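Sorting blocks by color or by shape first?

jinsol_heo
My nephew got a big tub of Tustico shape blocks and I'm the aunt in charge of rainy afternoons lol. Do you start with colors or shapes?

kulap_p
Colors! Two of each, pair them up, done. We did that for weeks before shapes came up.

noh282
Disagree, mine went for shapes right away. Cylinders with cylinders, and she couldn't care less about red or green.

kulap_p
Sure, but with stars AND cylinders in the same color you get both games out of one set. I like a plain board under them too. 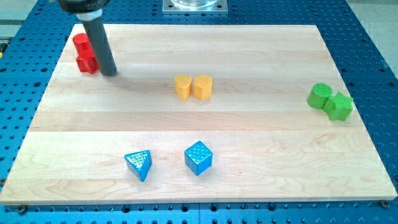
Red, yellow, green and blue pairs on the maple board

jinsol_heo
Oh I like that! Blues need to scoot closer though :)

noh282
Still team shapes. Where'd you get the board?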